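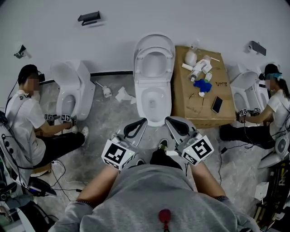

I've been hearing that household robots are two years away for as long as I've paid rent on a bench at the Jollbridge workshop. So when Lensa Chala asked if I wanted in on a robot that cleans toilets, I said no, and then I said I'd come on Saturday to watch, and by lunch I was tightening screws on her grippers.

The project is called Skoririer. The idea is an arm on a cart that can deal with a bathroom without a person steering it. Right now there is no arm and there is no cart. What Lensa has is a set of hand-held grippers, the same sort of fingers the robot would get, and a plan to teach it by having people do the job with those first. You hold one in each hand, you do the task, it gets recorded, and at the end you have a pile of examples that software is supposed to learn from.

I have my doubts. I'll get to them, but first the build, since some of you only read this blog for that part.

The finger inserts were the worst of it. The first batch we made was too stiff and the second one peeled at the corners after an evening of use. I redid the mounting on 4 grippers and went through most of a tube of glue I'd been saving for my own stuff. The marker cubes on top have to sit dead square or the tracking goes off, and mine did not sit dead square. Lensa found this out by looking at a plot. I found it out by having to take them all off again.

Then there's the cable problem, meaning there are too many. I tripped twice before 3 p.m. Any system that needs this much wire to record a person wiping a rim is a long way from anybody's house, and I said so, and was handed a zip tie.
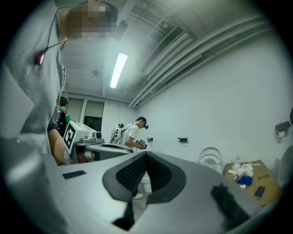 Looking out past the black insert. The table on the right is where phones and glasses end up.

Here's what bothers me more. Try picking up a cloth with two stubby fingers and no sense of touch. You get it on maybe the third go, and by then you're not cleaning the way a person cleans, you're cleaning the way a person cleans while wearing oven mitts. So the robot learns oven mitts. Lensa says that's the point, the robot will have the same mitts, so it may as well learn from somebody who had to cope with them. I can't say she's wrong. I don't think she can say she's right yet either.

We have 343 recordings. That sounded like a lot to me until I asked how many she wanted and she changed the subject to pizza. A good share of mine are going to be thrown out too, because I kept letting the cube turn away from where it should be facing. There is a guy over at Mekonnen who swears you can get by with a few dozen good ones if you're picky. I would like to see that robot do one toilet, start to finish, with me standing there holding my coffee.
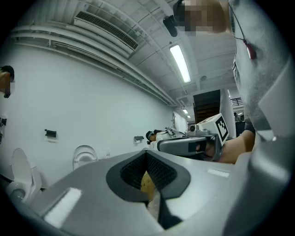
Lids up along the wall, grippers out.

What I will admit is that the grippers themselves are nicely made now. The fingers close evenly, the cubes are straight, and the new inserts haven't peeled. I'd use one to get things out from behind the dryer. It also changed how I think about the job. I never noticed how often I switch hands cleaning a bathroom until I had to do it slowly with a weight on each wrist – my forearms hurt until the middle of the week.

Costs, for whoever asks in the comments: I paid for glue and screws, Lensa paid for everything else, and she won't tell me the total. The plastic for the housings came from a supplier in Skakisthorpe who took forever to ship and sent the wrong gray once. We used it anyway.

Next up is the arm, which is supposed to arrive in April. I've offered to build the cart. It'll have brakes on all the wheels and a big off switch that I can reach from the door.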